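June 20, 2020. Tarnish trial, Millwood bench

Week 4 of the anti-tarnish paper and I still don't believe the Avonetti leaflet. It claims plated brass keeps its colour for 600 days in a closed box. Who sat and watched it? No method given, no humidity, no mention of what the plating was.
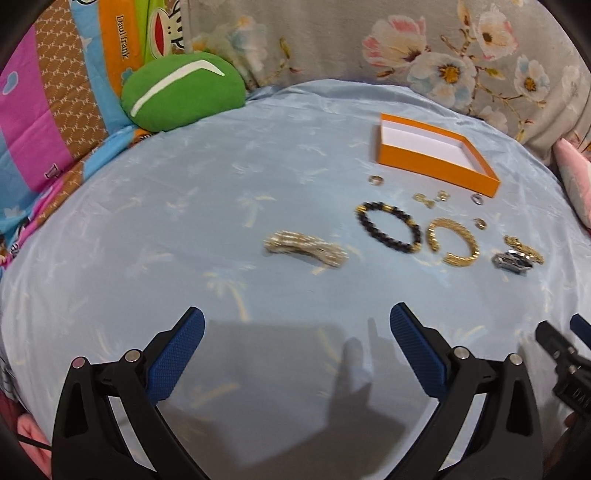
The Groltdale strips went in during April and the control strips look the same to me as the papered ones. Could be the paper works slowly. Could be Groltdale is just a dry room. I'd want a damp cupboard before I said either.

Šimko lacquer is a separate matter. Two coats went cloudy on the test strip, one coat didn't, and the tin says two. Don't trust the tin.

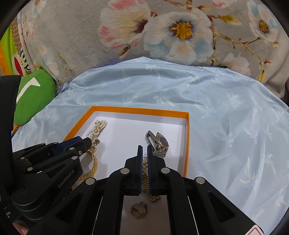 Also, whoever wiped strip 4 with the polishing cloth: please write it down next time. It's no use as a control now and I've taken it out of the table.

To do: hygrometer in the cupboard, fresh strips from one batch, no handling without gloves. Ask Avonetti for their data again. Not expecting much.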